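5. Hanging and caring for the Halonen linen press

This section explains how to use the press for tablecloths, sheets and other large flat textiles. Please read section 4 (fixing to the wall) before you begin. The wall plate must hold the full weight of the press when the arm is open.

5.1 Preparing the cloth

1. Wash the cloth and let it dry until it is only a little damp. Cloth that is fully dry can also be pressed, but you must spray it with clean water first.
2. Shake the cloth two times, holding it by the short side.
3. Fold it one time along the length, with the good side inside. Very wide cloths are folded two times.
4. Check that no pins, buttons or labels with metal are left in the fold.

Note: For the first use, take an old cloth. The rollers carry a thin layer of protective wax from the factory in Gadmont, and a small part of it can come off on the fabric.

5.2 Passing the cloth through the rollers

1. Turn the pressure knob to position 2 for cotton, or to position 8 for heavy linen. Do not use position 8 for mixed fabrics.
2. Open the safety bar and lay the folded edge between the rollers. The edge must be parallel to the rollers.
3. Close the safety bar. You will hear a click.
4. Turn the handle slowly and evenly. With the other hand, guide the cloth from the side — never from the front.
5. When the end of the cloth comes out, support it with your arm so that it does not fall on the floor.
6. Leave the cloth lying flat for 30 minutes before you put it away.

CAUTION: Keep fingers, hair, scarves and necklaces away from the rollers. Children must not turn the handle.

CAUTION: Never release the pressure knob while the cloth is still between the rollers. The upper roller can jump and damage the bearing.

5.3 Creases that stay after pressing

A long straight crease is in most cases a storage crease. It comes from the fold in which the cloth was kept, and one pass is often not enough for it. Soft wrinkles spread over the middle are different and usually mean that the cloth was too dry or the pressure too low.
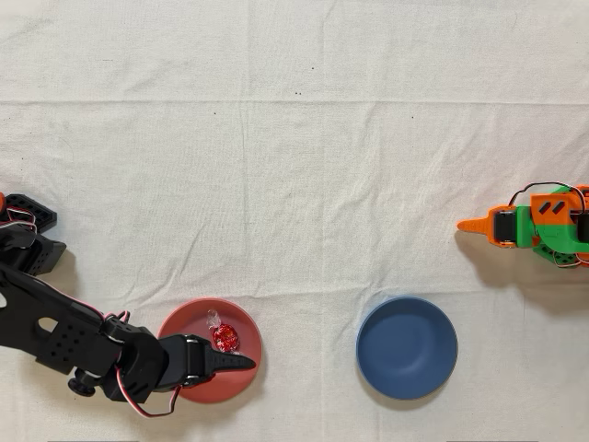 A customer in our Palano shop wrote that she got much better results with old storage creases when she sprayed only the crease, rolled the cloth in a towel overnight and pressed it the next morning with the crease across the rollers, not along them. We have tried this with cotton and with linen and we can recommend it. For mixed fabrics please make a test on a corner first.

If the crease is still there after the second pass, iron it by hand from the back side. Do not increase the pressure above the value for your fabric.

5.4 Care of the rollers

1. Wipe both rollers with a soft dry cloth after each use.
2. After 1,000 turns of the handle, or one time each year, put one drop of Sititer oil on each bearing. Remove extra oil immediately — it makes yellow stains on linen.
3. When the press is not in use, turn the knob to zero so that the rollers do not touch.

Replacement rollers are described in section 7.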